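Branley Town supporters board > General chat > Aranda to retire?

touchline_tom
May 31, 2026
So Rocío Aranda has told the club she's done. Saw it on the Zestby local page an hour ago, nothing on our own site yet as per usual.
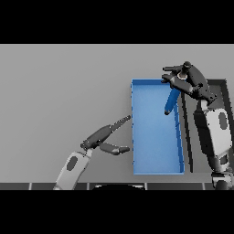

986 minutes this season and most of those on one good knee. Gutted. Best left back we've had, men's or women's side, and I'll argue that with anyone.

dolum_end
Best?? Good player but come on. She was caught upfield all season. Montoya away, three of their goals came down her side

touchline_tom
She was playing with a 19 year old centre half covering her. Not the same thing

kezza88
Gutted as well. My daughter has her shirt. She stayed out signing stuff in December when it was absolutley freezing, after we'd lost, coach waiting with the engine on

old gravel voice
Wait for the club before we all start writing tributes. Zestby page had the manager sacked twice last year and he's still here.

touchline_tom
It's got quotes from her though. Says she's been thinking about it since the knee op, wants to coach

dolum_end
Quotes off what, a phone call? old gravel is right, wait

northbank_jan
Was at the Dolum game, her last one if it's true. Gate was 628. Cup tie the month before got 1076 and the club did nothing to get them back, no leaflets, no kids offer, nothing. Shame for her to go out like that

kezza88
Kids were free at Dolum, Jan. It was on the gate

northbank_jan
On the gate yes. Not much use if you're sat at home

old gravel voice
Can we not do ticket prices in every thread

dolum_end
Fine, on topic. She had 7 assists, I'll give her that. Corners were superb. Still say she couldnt defend the far post

touchline_tom
7 from left back in a side that finished where we did. Thank you

kezza88
Club have just put it up. It's true. Testimonial being talked about, no date

old gravel voice
Fair enough then. Sorry to see her go, proper player. Who's replacing her, the lass on loan from Montoya?

dolum_end
Loan's up. We've got no left back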